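The case for coloured caps, and for writing on the label anyway

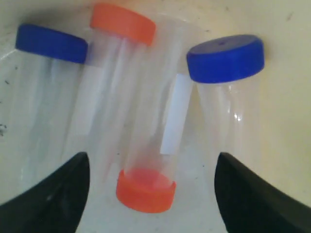 Most people who use plastic sample tubes never choose the caps. Somebody in an office orders a bag of 1000 tubes and a bag of 1000 caps, the cheapest on the page, and the colour is whatever comes. I think this is a small mistake that costs a lot of time, and I would like to argue for spending the extra few minutes and, if it comes to it, the extra few pounds.

I worked for eleven years in sample reception, first at a water testing firm in Merkport and later at a soil and feed laboratory called Bolley. Reception is the room where things come in. Boxes are opened, tubes are taken out, paperwork is matched to plastic, and everything is put into racks for the people who do the analysis. It isn't skilled in the way that the analysis is skilled, but if it goes wrong then nothing done afterwards is worth anything. A perfect result attached to the wrong field is worse than no result.

At Merkport every cap was white. The tubes were clear, the caps were white, the labels were white, and the trays we tipped them into were white as well. A clear tube in a pale tray is hard to see. You notice the cap first, and sometimes the label, and you work out where the rest of it must be. When several lie across each other you can't easily tell which body belongs to which cap until you pick one up. With white caps you lose even that. We used to pick tubes up twice, put them back, and pick them up again.

At Bolley they used two colours, blue and orange. Blue was for the sample to be tested and orange was for the duplicate to be kept back. It was the simplest system you could think of, and it was decided long before I got there by somebody who had left. I learned it in the time it took to hang up my coat. On a busy morning in October, when the farms were all sending in at once, I could look into a tray and know straight away whether I had pairs or not. Two blue and two orange was two samples. Three blue and one orange was a phone call.

The argument against colour is mostly about money and ordering. One cap colour means one line on the order, one bag to store, and no chance of running out of blue while there is plenty of orange. I have heard this from purchasing people more than once and it is a fair point as far as it goes. We did run out of blue. It happened one spring, and for nine days we used green caps that another section had lent us, with a note taped to the wall. It was a nuisance. It was still less of a nuisance than a room where everything looks the same.

The better argument against colour is that people start to trust it too much. I take this one seriously, as I have done it myself. Once you know that orange means duplicate, you stop reading the label on an orange tube. You see the cap and your hand moves it to the right-hand rack. Then one day a customer has swapped the caps over, having opened both tubes at once on the bonnet of a van, and the duplicate goes off for testing while the main sample sits in the cold store. In that case it didn't matter much because the two were the same soil. With other kinds of sample it could matter a great deal.

A cap comes off. That is what it is for. Anything you record on a cap, whether by colour or with a pen, is recorded on a part that can be separated from the sample and put back on the wrong one. I have known people write the sample number on the cap and leave the tube bare, because the top of the cap is flat and faces you when it is in the rack. It is very convenient right up to the moment two of them are open on the bench together. I would ban it, and at Bolley it was banned, though you still found it now and then in tubes from outside.

So my view is that the colour should carry one piece of information, the kind that helps you sort, and the label should carry everything else. The label goes on the body of the tube. It goes on lengthways, straight, with the start of the number near the cap, so that everyone who picks it up knows which way to turn it. It should be a label that is made for the job. Paper ones from a stationery shop come off in the cold store, and then you have a clear tube with no name and a small curl of paper at the bottom of the tray.

I would also keep the number of colours low. Caps are sold in a great many of them, and there is always someone who wants to use the lot. A laboratory near us, part of a group called Serrano, had a chart with eight cap colours on it when I went to see how they worked. There was red for metals, yellow for nitrates, purple for something that was only ordered twice a year. The chart was laminated and hung by the door, and everyone walked over to look at it all day. If you have to look it up then you might as well read the label. Two colours can be remembered by a new starter before the first tea break. Three is all right. After four I think you are making work.

It matters which two, too. Blue and orange are a good pair. They are far apart, they look different under poor strip lighting, and most people who have trouble telling red from green can manage them. Red and green are the pair that everybody thinks of first, for stop and go, and they are the worst choice I can think of for a room where you don't know who will be on shift. Light blue and dark blue I have also seen, and I can only suppose that whoever chose them had never sorted a tray at seven in the morning.

Then there is the tray. I said that ours at Merkport was white, and the ones at Bolley were not much better, a sort of cream. People like a pale tray because it shows dirt and is easy to keep clean, and I wouldn't want to give that up. But a clear tube needs something behind it. We tried a dark grey mat for a few weeks and it was easier on the eyes, though it had to be lifted out and washed separately and in the end it went in a cupboard. I would still like to see a tray made with a darker floor. If you must keep the pale one, then that is another reason for a strong cap.

I should say something about throwing them away. A used cap is a hard lump of plastic, and a coloured one is more awkward to recycle than a clear one. There is a scheme called Redo that took clean, unused and out-of-date tubes from us, and they wanted the caps off and sorted. I sat one quiet afternoon with a bin on each side of me doing exactly that. Blue here, orange there, tubes in the middle. Caps that had come into contact with a sample couldn't go at all. If someone told me that plain caps were much better from this point of view I would listen, but I would want to know how many samples had to be taken again because of mix-ups, with the new tube and the new cap and the drive out to the field.

None of this costs very much. Our supplier sold coloured caps in bags of 50 as well as the large ones, so you could try it on a single section without changing the whole place. I would start there. Pick two colours, decide what they mean, write it down in one sentence and don't add to the sentence. Tell the people who fill the tubes as well as the people who open them, as they are the ones most often left out and they are the ones who put the caps on.

The last sample I booked in before I left Bolley was number 3028 for that season. It was a garden soil, sent in by a couple who had never used us before. They had put the blue cap on the blue-cap sample and the orange cap on the other, and had written the same number on both labels in neat capitals, and stuck both labels on the outside of the bag. I moved them on to the tubes and put them in the rack.

We use cookies to understand how readers use this site. By continuing to browse you agree to our use of cookies. Accept / Manage preferences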